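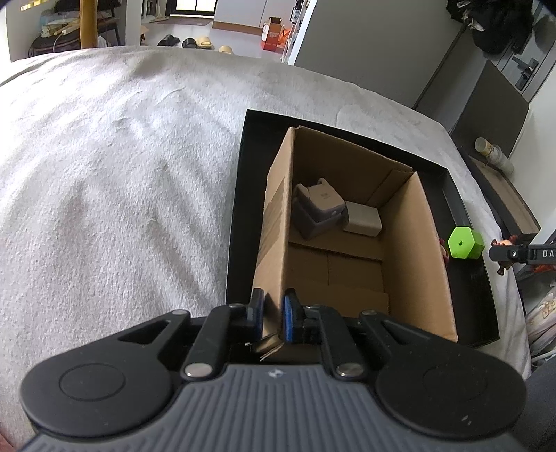
Blue pads on the cardboard: one of the box demos, second gripper coming in from the right.

Box task: where we're at

Quick one from the teaching side as the rest of the newsletter is already late (sorry Laurier).

We've moved off the cups. Everybody was sick of the cups. The new job for Kvaran is boxes: take hold of a cardboard wall, shift or steady the box, deal with whatever is in it or has ended up beside it. Sounds like nothing. Try it with two hand-held grippers and no fingertips and get back to me.

For anyone new, the demos are done by hand. You hold the grippers, you do the job the way you want the arm to do it, and the recording goes off to Sitville for training. No arm in the house, no headset. The old remote rig is still at Gikham and still good for the slow heavy stuff, but for anything with cardboard the lag drove people up the wall. By the time you saw the flap bend you'd already bent it. With the grippers in your own hands you feel it give.

Things we've learned so far, in no order:

Squeeze less. Most of the first batch got tossed for crushed edges. If you can see the wall buckle, let go and start the take again, don't try to rescue it.

Don't rush the grip. Close, wait a beat, then move. The training side can't tell where the grasp ends and the move starts if you do it all in one swoop, and neither can I when I'm labelling at midnight.

Mix up the surface. Tables are easy and we have heaps of table. Soft stuff underneath, blankets, rugs, a bed, is what we're short of, becuase things sink and tip and the box never sits quite the same twice. Trays are good too, the rim gets in the way of the fingers and that's a real problem the arm will have to deal with.

Odd shapes please. Plastic bits, blocks, soft toys. Change them over between takes and don't line them up nice.

Two hands means two hands. If the second gripper is only going to hover, do it as a one-hander and name the file that way. Got 9 last week marked as two-handed where the right one did nothing at all.

Numbers: target is 16 good takes per person before the break, and you can send up to two more that you're not sure of, I'll look at them. Please don't send me your bloopers. OK, send me one.

Laurier Campbell has the sign-out sheet for the grippers. Both halves of a pair go out together and come back together, charged, pads wiped. Use a barely damp cloth, nothing stronger, the last lot of cleaner left them slippery and we lost an afternoon to it.

Citska have asked for a look at the box set when its done. Will sort out a call in the new year. Flaps open only for now, folding them shut is the next job and I haven't written that one up yet.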